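Monday at Studach: an open day for people who like folding

I'll admit I nearly didn't go. It was raining, the bus drops you on the wrong side of the ring road, and an open day about household textiles isn't everybody's idea of a good start to the week. But my friend Analyn Umali had two passes and a promise of cake, so off we went, and I'm so glad she talked me into it!

Getting there

Studach is the long low building past the garden centre (if you reach the tyre place you've gone too far, as we did). Doors opened at 11 and there was already a queue. You get a paper badge, a map that doesn't quite match the corridors and a ticket for a hot drink. More than 1000 people had signed up over the week, according to the woman on the desk, and it felt as if half of them were in front of us for the coffee.

The linen room

First stop was the Sultana range, which is all tablecloths and napkins. Lovely stuff, heavier than I'd imagined, and you were allowed to handle everything. I spent far too long with a mustard runner that I have no table for. Analyn wanted to know about shrinkage and got a very full answer. She took notes. I looked at the runner again.

They had the older Bamum patterns pinned up along one wall too, with the order books underneath. Number 431 was my favourite, a sort of wobbly stripe, and of course it's out of production. I asked twice.

The folding room

Up a flight of stairs and along to room 3, and this was the bit I'd come for. Themba Sithole took us round and he is a proper enthusiast, the kind of man who has opinions about pillowcases (iron the hem first, apparently). His view is that most of us start folding far too soon. Get the cloth flat, find your corners, and only then think about halves and quarters. I fold on the bed, in a hurry, usually with the cat involved, so I felt a bit told off.

A crumpled cloth is a much harder thing to start on than a nice pressed napkin. You have to find a corner, lift it and see what comes up with it, and half the time it's a flap from somewhere in the middle. I do like a pale padded surface for this, all the same, as a blue cloth shows up so clearly on it.
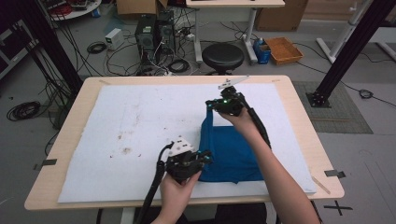

Lunch and the shop

The canteen does a decent lentil soup and the cake was real, a lemon one, cut generously. We shared a table with a couple who'd driven over for the Drutar tea towels and had already filled a bag. They let us feel one. Very good tea towel, I must say, nice and thirsty.

The shop is small and gets hot, so go before you eat if you can. I bought two plain napkins and a laundry pencil, and Analyn came out with a bath sheet the size of a tent. No mustard runner, though I did go back and visit it.

There's another open day in May, with the dye room open as well. Tickets are free but you need to book, and bring a coat for the walk from the bus.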